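Two-arm bench kit: first notes from the Plornville loaner

October 2018 - Carleen Lockyer

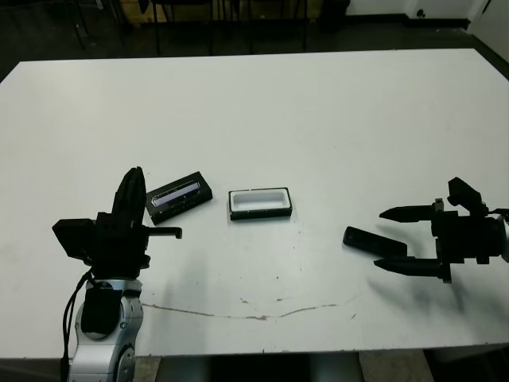 What you get

Skonura's two-arm kit, the Cilus. Two arms, a two-finger gripper on each, cabling, a box of spare finger tips, and the software on a stick. No table. You supply the table. Ours is the big white one, scuffs and all, and it was plenty wide for both arms with trays laid out in the middle.

Setup

Took me most of a morning, and half of that was hunting for the right hex key. The printed guide skips from step four to step six. Call support, they know. Once the arms are bolted down the calibration is painless - press, wait, press agian.

How it does on trays and lids

Good on trays. The black-rimmed ones have a lip the fingers can get hold of, and they were what I taught it first. Flat pieces lying right on the table are harder. Come in slow, fingers well open, and save the approach as its own move. My first few tries just shoved the piece along. Shiny plastic inserts I'd test under your own lights before you promise anybody anything.

Cables: leave slack at the wrist. More than you think. The guide has one line on this and it should have a page.

Teaching

You move an arm by hand, hit save, move it again. Easy enough that the packing crew had it in an afternoon. Editing a saved routine is clunky though, no undo, and the menus in the Tăng editor are still half translated. An update is due in April, they say.

Money

Rental is 700 a month with a 2 month minimum, support included. Deposit is 1000, back when the kit goes back. Extra finger tips are seperate.

Worth it?

For small batch tray work, yes, I'd rent it. Wouldn't buy until the editor gets fixed. The loaner can be booked through the front office, ext. 1227 - bring your own parts and a hex set.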